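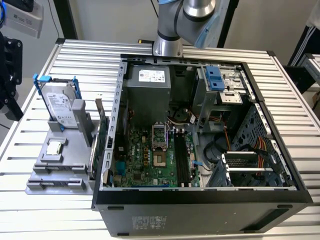
Jalleo Anti-Static Floor Mat, gray, for workshop and repair room

The Jalleo mat is made for people who stand many hours at a bench. It has two layers. The top layer is a smooth rubber which lets the static charge go slowly to ground, and the bottom layer is a softer foam for the feet and the knees. We have sold this mat since August and it replaces the older Padamis mat, which is no more produced.

Size: 70 x 45 inches
Color: gray, both sides
Edges: beveled on the two long sides, straight on the short sides
In the box: mat, one ground cord, two snaps, instruction sheet

Please note that the mat works only when the ground cord is connected. The snap can be put in any corner. If you use also a wrist strap, connect it to its own ground point and do not put it on the same snap as the mat.
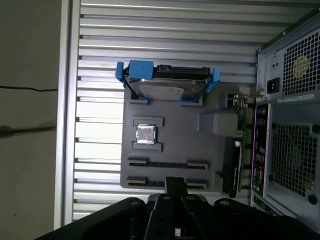 Put the mat on a clean and dry floor. After unrolling, the corners can stand up a little. Leave it flat for one night with something heavy on the corners. Chairs with small hard wheels will leave marks in the foam, so for sitting work we advise the harder Biwott mat, which has the same size and costs a little more.

For cleaning use warm water and a mild soap. Do not use floor wax, silicone spray or cleaners with oil. These make a thin film on the rubber and the charge cannot pass through it any more. Water should not stay under the mat.

Can I cut it? Yes, with a sharp knife and a metal ruler, from the foam side. A mat which was cut cannot be returned.

Rolls: the same material is available in rolls of 20 feet for longer benches. The rolls come without ground cord. For orders over 500 dollars the shipping is free inside the country.

Questions about sizes or about an order are answered by Selamawit Mersha at the Grunon sales desk. Please write your order number in the subject of the e-mail.

Page updated 12/4/19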